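Dollila Laboratory Newsletter
Research and Facilities

Gretach Teaching Program Enters Second Phase

27/09/2020

The Dollila Laboratory has completed the first phase of Gretach, its program on teaching everyday hand tasks to robots through human demonstration. The second phase has now been approved and will run until June. Staff and partner groups are asked to read the following notes before requesting time at the teaching stations.

Gretach was established to study how a person with no background in programming can pass on a manual skill to a machine. The program uses 2 methods. In the first, the demonstrator holds the robot's arm and moves it through the task directly, while the joints are set to yield to light pressure. In the second, the demonstrator wears a sensing glove and controls the hand from a separate desk, following the work on a monitor. Both methods produce a record of joint positions and wrist camera video, stored together and reviewed before use.

During the first phase, demonstrators contributed 1669 accepted recordings. A recording is accepted when the task is carried through from start to finish, the video and joint data agree in time, and the reviewer finds no long pause in which the demonstrator was deciding what to do next. Recordings that fail on the last point are kept in a separate archive, as the Gatti group has expressed an interest in studying hesitation as a subject of its own.

The tasks were drawn from ordinary household and shop work: picking up small cartons, turning them to face a given direction, placing them in a row, and handing them to a person. Packaged goods were preferred over test blocks. Retail cartons have glossy faces, printed lettering and edges that give slightly under the fingers, and a system trained only on plain blocks tends to perform poorly when it meets them. Backgrounds at the stations are also changed at regular intervals, with printed patterns such as brickwork used alongside plain surfaces, so that the trained system does not come to depend on one setting.

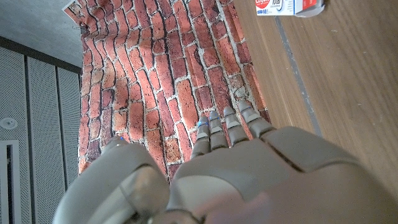

Hand guidance proved the quicker method to learn. Most new demonstrators were able to produce an acceptable recording within their first session. It has one clear drawback, in that the demonstrator's own hands and sleeves may enter the view of the wrist camera, and the reviewers must then decide whether the recording can still be used. Remote control avoids much of this difficulty but asks more of the demonstrator, who must judge depth from a screen and has no sense of touch to confirm that the thumb and fingers have closed properly on the object.

For these reasons the second phase will treat the methods as complementary. Demonstrators will begin with hand guidance and move to remote control once they have completed 100 accepted recordings. The Purkura workshop is preparing a revised glove with a firmer wrist strap and a simpler calibration routine, in response to comments received during the first phase. Demonstrators who found the current glove uncomfortable over long sessions are invited to try the revised model when it becomes available at the equipment desk.

The following arrangements apply to all users of the teaching stations. Sessions are limited to one morning or one afternoon. The calibration routine must be run at the start of each session and again after any change of glove. Objects are to be returned to the storage shelves at the end of the session with their labels facing outward. Any fault in the fingers or thumb, including stiffness or unusual noise, must be entered in the station log, and the station must remain out of use until the entry has been signed by a member of the technical staff.

The laboratory is also seeking 8 new demonstrators for the second phase. No experience with robots is needed. Applicants should be comfortable working with their hands for extended periods and should be available for an introductory session, which covers safe conduct near the arm, use of the emergency stop and the review standards described above. Left-handed applicants are especially welcome, as the present set of recordings contains very few left-handed demonstrations.

Applications and station requests may be submitted at the Dollila front office. Partner groups wishing to use the first phase recordings should apply in writing, stating the intended use and the name of the staff member responsible for storage.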